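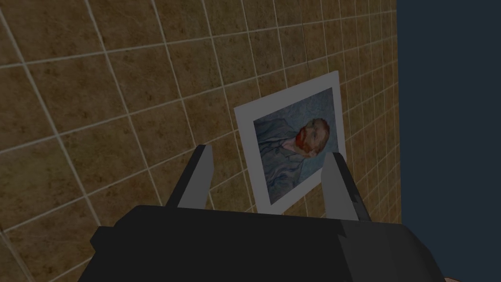 Brown and tan tile, set square, with pale grout.

Contributor Notes: Tudur Penry
Posted in December by the newsletter desk

TUDUR PENRY grew up above a bait shop in Starkden, where he learned to row, to gut a mackerel and to leave a room when his uncle started on about tides. He has been paddling the Ircombe estuary in one unsuitable craft after another for most of his adult life, and his first guidebook, "Low Water at Ircombe," comes out with Prothero in the spring.

The book covers 20 day trips, of which Tudur recommends 12. The rest are in there, he says, so that people will stop asking him about them. Each route has a sketch map, a note on parking and a mud rating. The mud rating goes up to five. Gova Creek gets a six. 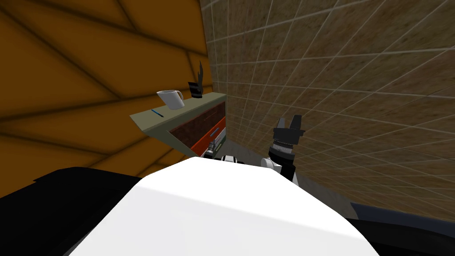
Most of the research was done in a secondhand sea kayak he bought for $89 and a bag of onions. The price made sense once he had it on the water. It pulls left, so Tudur became very well acquainted with the left bank, and readers may notice that the bird notes for that side run a good deal longer.

He taught himself to write in the evenings, starting with trip reports for this newsletter. Longtime members will remember the one about the sandwich and the heron, which drew more mail than our dues increase. His editor at Prothero cut it from the book. It's back in as an appendix.

Tudur has also led our beginner paddles for years. He has capsized on two of them, both times while demonstrating how not to, and both times people thanked him for being so thorough.
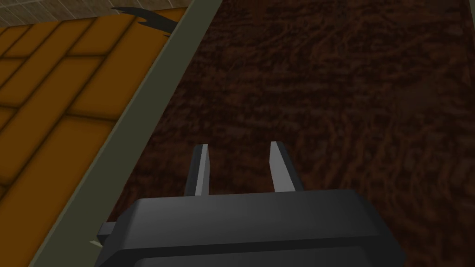 When he isn't on the water he repairs paddles, badly by his own account, and is at work on a second book about the Gova portages. It has a title, a cover he drew himself and a page and a half of text. He lives in Starkden, uphill this time.

Members can order "Low Water at Ircombe" through the club at 20 percent off. Bring cash to the winter potluck, and a dish that isn't chili.

Comments

mudlark_jo: Did Gova Creek last summer. Six is generous. I left a boot in there.

R. Dunning: Will there be a waterproof edition? Asking as someone who has been on his beginner paddle.

kayakpat: What's wrong with chili

Recent items
Winter Potluck: Sign-Up Sheet
Lost and Found, Mostly Gloves
Starkden Boat Ramp Hours
Trip Report: Ircombe at Dawn, Against Advice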